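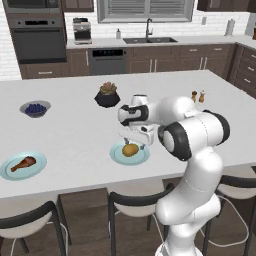

How to find the negation of a statement with "all" and "some"

Many students of logic make the same mistake in the first weeks. They are asked to negate "All letters arrived" and they write "No letters arrived." In this tutorial I show the method that I use with my evening group in Unovdale.

Before you begin

You need to know what a proposition is, and you need paper. Please do not try the first exercises in your head.

Step 1. Write the statement with its quantifier in front

Take the sentence "All members paid the fee." We write it as: for every x, if x is a member, then x paid the fee.

Step 2. Change the quantifier

"For every" becomes "there is at least one." In the same way, "there is at least one" becomes "for every."

Step 3. Negate the inside part

The inside part was "if x is a member, then x paid." Its negation is "x is a member and x did not pay." Notice that "if ... then" is gone and the word "and" took its place. Xiaoqing Peng always asks her students to underline this "and" two times, and I have taken this habit from her.

Step 4. Read the result aloud

We receive: there is at least one member who did not pay the fee. Suppose the club has 90 members and 14 of them did not pay. Then the first statement is false and its negation is true, but "No member paid" is also false. So "No member paid" cannot be the negation.

Contrary or contradictory?

Two contrary statements cannot both be true, but they can both be false. Two contradictory statements always have opposite truth values. A negation must be contradictory.

For practice, negate these:
Some of the doors are locked.
Every number in the list is greater than 500.
No train stops in Somogyi.

Guilan Peng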